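Korkix Questions "Wipe-Clean for Life" Claims on Kitchen Surfaces

May 30, 2021

Household testing group Korkix says shoppers should doubt the lifetime promises printed on white worktops. Of 13 products it reviewed, only 2 came with care terms a buyer could check.

"A guarantee that ends the day you use the wrong sponge isn't much of a guarantee," said Natalina Ferri, who led the review. "We asked what 'for life' meant. Most sellers sent us a brochure."

Korkix will publish its full list in September. 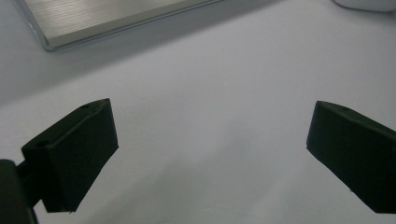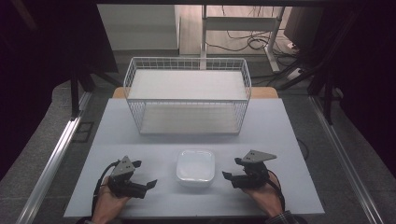
Pale tabletops in both pictures; the second also shows a white bowl and wire basket.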